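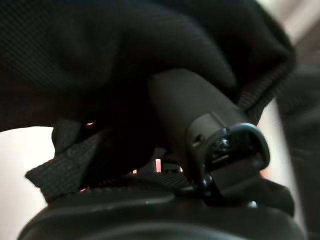 How to look up a recorded vote in the Trullau assembly

Last updated 8 Mar 2020

The assembly publishes every recorded vote, but the search page is slow and the results are not sorted by subject. The steps below use the vote on the Clarnero troop deployment, motion 1163, as the working case.

Before you start

You need the motion number or the date of the sitting. Newspaper reports usually give the date only. Voice votes are not listed by member and cannot be looked up this way.

Step 1. Find the motion number

Open the order paper for the sitting. Motions are listed in the order they were tabled, which may differ from the order of debate. Defense and foreign affairs motions are under Part C.

Step 2. Open the division list

Enter the number in the Divisions box with no spaces or leading zeros. Set the session to the one that opened in September. If the session is left blank, the search returns only the current week.

Step 3. Pick the right division

A motion can have several divisions, one for each amendment and one for the main text. The Clarnero motion has an amendment to cap the force at 600 troops and a separate vote on the motion as amended. Check the heading before you copy anything.

Step 4. Read the member list

Members are grouped by yes, no and abstained. Absent members are left out. To find a member by district, such as Hatthorpe, use the drop-down at the top. Long lists break at 100 names per page.

Step 5. Check for corrections

Corrections are printed in the next sitting's journal and are not added to the division list. Search the journal for the motion number.

Citing the vote

Give the motion number, the division number and the sitting date. Example: Motion 1163, Division 69, followed by the date.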